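Search this site Go

A Wet Afternoon at the Costwood Paper Mill

14 May 2022

Costwood is the sort of town you drive through on the way to somewhere with a lake.

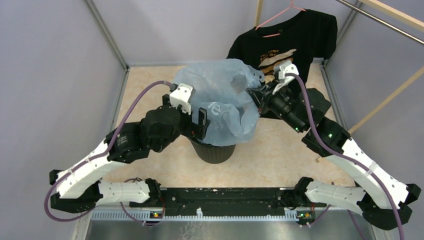
It has one traffic light, a feed store, and a paper mill that opens its doors to the public every spring, weather and insurance permitting. I had been meaning to go for years. What finally got me there was a leaking roof at home and a strong wish to stand under somebody else's.

The mill belongs to Grimshaw, a company that has been making paper on the same bend of the river for longer than the town has had sidewalks. Parking is in a field. The field had been rained on for most of April and had not forgiven anyone. A man in a yellow slicker waved me toward a patch of grass that turned out to be a pond with good manners, and I walked the rest of the way with one wet foot.

Tours leave when 14 people have gathered by the old boiler. We had 11 and a dog. After a long silence the guide decided we would do, and handed out earplugs and hairnets. I have a beard, so I got a second hairnet. There is no dignified way to wear one on your chin, and the dog kept looking at me.

The pulping room comes first. It smells like wet cardboard and a little like soup, and you stop noticing after ten minutes, until you get back in your car. Bales of waste paper go up a conveyor and drop into a vat the size of a backyard swimming pool. Somebody asked whether people's old tax returns were in there. The guide said yes, in the tone of a person who gets asked this on every tour.

Then comes the big machine, which the staff call Plultari. I asked why and was told it was painted on the side when it arrived. It runs the length of the building, some 900 feet by the guide's account, although I suspect he rounded up for visitors. Gray slop goes in one end. It gets shaken, squeezed, and pulled over hot rollers, and at the far end it winds itself onto a reel as brown paper. You walk alongside on a steel gangway and the air gets warmer with every step, so by the end your glasses are useless and your wet foot is almost comfortable.

I could have watched the dry end all day. The paper comes off so fast it looks like it is standing still. If the sheet breaks, a horn goes off and everyone on shift runs. We were all hoping for a break, which I felt bad about, and we didn't get one.

Upstairs is the testing lab, quieter and much cleaner, where they tear things for a living. There is a device for bursting paper and a device for folding it back and forth until it gives up. A technician let each of us burst a sample. Mine held out longer than anyone's and I was prouder of this than the situation called for.

The tour ends in the gift shop, as tours do. Grimshaw makes almost nothing a person would want to own — it is mostly box liner and feed sacks — so the shelves are filled out with Clutitz brand notebooks, made from mill offcuts. They are thick and brown, and ink goes into them like rain into a sponge. I bought 2. One is already a coaster.

Lunch was a ham sandwich in the canteen, served on a paper plate that I'm told came from a different company altogether. The coffee was free and tasted it.

Would I go back? Probably, in better boots. Kids under eight aren't allowed on the gangway, the restrooms are all the way back by the boiler, and the earplugs are worth keeping in if you get the same seatmate I had at lunch. The dog slept through the whole second half — hairnet and all.

Recent posts
The Clock Museum That Was Closed
Three Ferries and a Bad Pie
Salt Mine, With Gift Shop
How I Missed the County Fair

Contact | Copyright, all rights reserved | Back to top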